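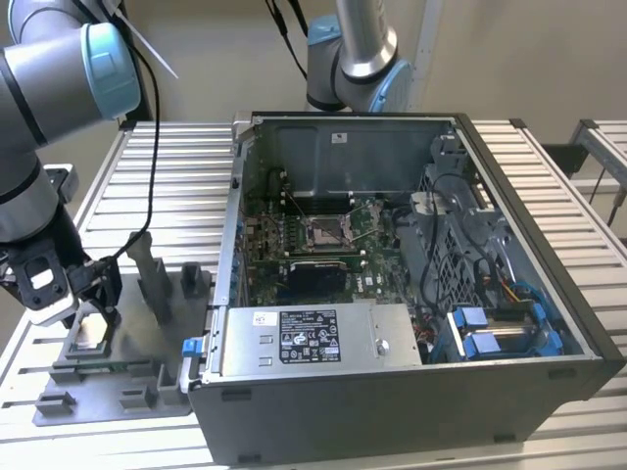 A small square part held over its pocket in the gray plate.

How to empty an old desktop computer before you give it away
Posted by Nawal Mansour, 28 December 2020

My aunt called in November to ask if I wanted her old tower, and I said yes before I remembered I already had one under the stairs that I'd been meaning to pass on for ages. So this month I finally did both of them, back to back, and I took notes as I went. If you got a new computer for the holidays and the old one is sitting in the hallway making you feel guilty, grab a coffee and let's go!

You'll want a free afternoon, an external drive, a notepad and the old keyboard and mouse. Find the monitor cable first. I spent longer hunting for mine than I did on most of the steps below.

Step 1: Turn it on and just look around

Don't copy anything yet. Log in, open every folder on the desktop (the screen kind), and write down what you find. My list had tax papers, a folder called "new new photos," recipes my mother dictated to me over the phone, and a half-written letter to a landlord I haven't had for years. Then check Downloads. People forget Downloads, and it's where the scanned birth certificate lives.

If the computer had more than one user, log in to each account. My aunt's had one for my cousin, who swore there was nothing in it. There were 293 photos from her graduation trip.

Step 2: Copy first, sort later

I used to try to tidy while I copied and I'd lose the whole day to looking at old pictures. Now I drag entire folders over to the external drive and sort them on the new computer, in my pajamas, whenever I feel like it. I used Skirer for this, a little copying program that keeps going if it hits a bad file and gives you a list of the ones it skipped. Plain old drag and drop is fine too. Just watch for error messages and don't click past them.

Make one folder on the drive for each person. Inside that, leave things the way you found them, ugly names and all.

Step 3: The stuff that isn't in a folder

This is where I got burned last time. Before you call it done, go after:

Browser bookmarks and saved passwords. Export the bookmarks to a file. For the passwords, I sat down and moved mine into a password manager one at a time, which was dull but I found a lot of accounts to close.

Email, if you used a mail program that keeps messages on the computer itself. Look in its menus for "export" or "archive."

Save files from games. My cousin would like it known that I forgot these.

License keys for anything you paid for. I had a budgeting program called Bitness that only lets you use it on 2 computers at once, so I had to sign out on the old one before the new one would let me in. Check yours while the old machine still starts up!

Step 4: Make a second copy

One copy on one drive is a little nerve-racking once the original is gone. I put the important folders (photos, taxes, Mom's recipes) in online storage as well. The free plan I picked holds up to 100 GB, plenty for me. Open a handful of files from each copy and make sure they really open. Play a video all the way through, too, as a bad copy can look fine for the first few seconds.

Then wait. I leave a computer alone for at least a week after this, and I always remember something on day four.
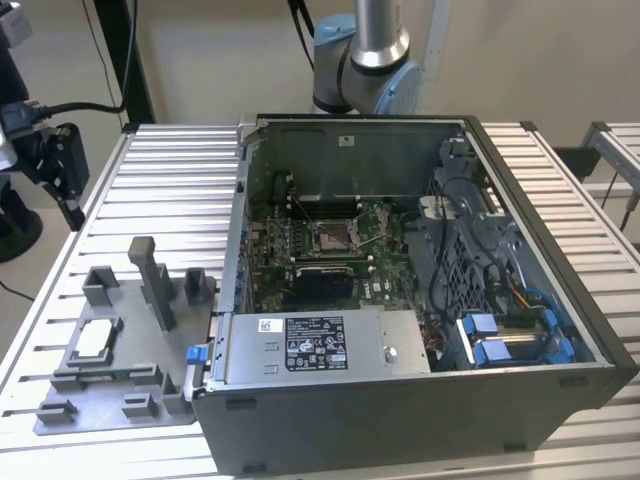 Step 5: Decide about the drive

You have two choices, and it depends on who's getting the computer. If it's going to someone who'll use it right away, leave the drive in and do a full reset from the system settings, picking the option that removes everything and cleans the drive. It can run for hours. Start it after dinner and go to bed.

If the computer is headed for recycling, I take the drive out and keep it. Shut down, pull the power cord, hold the power button for a few seconds, and touch bare metal on the case before you reach in. Check the manual for your model to see how the drive comes out, and put the screws in a cup. I label mine with masking tape and keep them in my Bråten, a squat little drawer unit that also holds stamps and birthday candles.

Step 6: Sign out of everything

Go to your account pages on the new computer and remove the old one from the list of devices. Email, music, movies, the store where you buy your apps. It took me 3 tries to find that page for one of them — look under "security" if it isn't under "devices."

Step 7: Send it off

Wipe the outside with a barely damp cloth, coil the power cord and tape it to the case, and put a note on top saying what works and what doesn't. My aunt's tower went to a neighbor's son. Mine went to Ketudico, the repair shop across from the post office, where they take old desktops on weekday mornings if you call ahead. Ask for a receipt, and bring someone to hold the door.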